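Setting a height offset on a shop-built pushing arm, without believing the number on the screen

Posted 2022-03-28, filed under Automation

Every kit guide I have read treats the height offset as a box you fill in. You type the length of your finger, you press save, and the arm supposedly knows where its own tip is. I did that with the Tolard arm and drove the tip into the table on the first move. The guide's value was for a different finger, on a different plate, with a table I suspect was a slab of granite.

What follows is the way I do it now. It takes longer. It assumes you are working on something like mine: a small arm, a single blunt finger for pushing blocks, a work surface you bolted down yourself, and controller software that lets you jog one axis at a time. I use Himside for that. Other packages will have the same buttons under other names.

What you need

A sheet of ordinary printer paper, cut into strips
A feeler gauge set, the cheap automotive kind
A pencil and something to write on that isn't the laptop
A stop button you can reach without standing up
Your blocks, put away in a box until step 6

Before you start

Check that the finger is tight. I mean take hold of it and try to turn it. A finger that can rotate can usually also slide, and then you are measuring something that will be different tomorrow. The Nakero clamp that came with mine is fine as long as you tighten both screws a little at a time. Tighten one all the way first and the finger ends up leaning.

Warm the arm up. I was sure this was superstition. Then I took a reading cold, let the arm wave around over nothing for 20 minutes, and took it again. The second one was lower by more than the thickness of the paper. Maybe yours won't move. Check before you skip it.

Step 1. Clear the old offset

Set the tool length to zero in the software and restart the controller. Do the restart even if the manual says the change takes effect at once. Himside showed me zero on the screen while the arm went on using the old value, and I lost an evening to that.

Step 2. Bolt the work surface down

If the surface can slide, nothing after this is worth doing. Snug the bolts, push hard on each corner with your palm, then snug them again. Don't lean on a wrench. Wood under too much pressure will bow, and you'll have built the very problem you are about to measure.

Step 3. Find touch at one point

Pick a spot near the middle of the reach. Lay a paper strip on it and jog the finger down at the slowest speed, sliding the strip back and forth with your other hand. When the paper starts to drag, stop. Back up one increment, come down one increment, and see if the drag is the same. If it isn't, you have slack in the joint and should write down both readings.

People argue about how much drag is right. I don't think it matters as long as you use the same amount each time, and I don't think anyone is as consistent as they claim. That is what the feeler gauge is for. Repeat the spot with a gauge leaf in place of the paper, subtract the leaf, and compare. If the two methods disagree by a lot, trust the gauge.

Step 4. Repeat at the corners

Take the same reading at the four corners, or as close to them as the arm can get without stretching. You will get different numbers. The Jardine write-up that most people follow says to average them, and I think that's bad advice. An average gives you a finger that scrapes at the high corner and rides over things at the low one. Use the highest surface reading as your reference and add clearance to that. 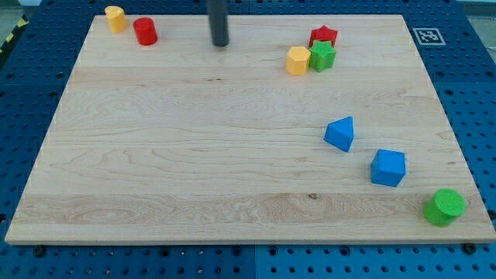

A wooden work surface has its own opinions, and I would measure one again every time the weather turns. Mine read differently in June than it had over the winter, and no software setting caused that. Look over the grain too before you choose your touch points. The maple board here has faint plank seams running left to right and a small dark knot near the lower middle, in a patch of swirling grain, and I would keep the paper strip off that patch and put it on plain straight grain. A knot can stand a hair proud of the wood next to it or sit a hair below, and a hair is most of what you are trying to measure.

Step 5. Pick a clearance

The finger should be low enough to hit a block well below its top edge and high enough never to touch the board. I use 3 millimeters above the highest reading. I have seen people run at less than one and brag about it. I'd like to see their boards after a month.

If your high and low corners are further apart than your clearance, stop and fix the surface. Shim it, plane it, or replace it. A tilt correction in software is possible, and I have tried it, and it hid a loose bolt from me for weeks.

Step 6. Test with blocks

Put out a few shapes and spread them over the area. Start with a cube, since a flat side is easy to push squarely. Then try a triangular prism lying like a roof. The sloping sides are a good check on height: if the finger is too high it can ride up the slope. Stars are a nuisance because the finger can settle between two points and drag the block sideways. That is a problem with the push direction, so leave your offset alone.

Run 30 pushes at low speed before you touch anything. My first honest tally was 17 clean ones, and I was ready to blame the offset until I looked at my notes and saw that nearly all the bad ones were on two shapes.

Step 7. Write it on paper

Write down the offset, all the corner readings, and whether the arm was warm. Put the sheet in a drawer near the machine. Himside keeps a log, and I've had it overwrite that log on an update — twice.

If something goes wrong

The finger scrapes in one area only. The surface is high there or a bolt has worked loose. Check the bolt first.

The finger scrapes everywhere after working yesterday. It slipped in the clamp. Go back to the beginning, and don't just add a bit to the offset to make the noise stop.

Readings drift while you are taking them. The arm isn't warm yet, or the base is moving. Put your hand on the base while the arm swings out and you'll feel it if it is.

The screen says one height and the gauge says another. Believe the gauge. I have yet to find a case where the screen was right, though I'll admit I stopped looking.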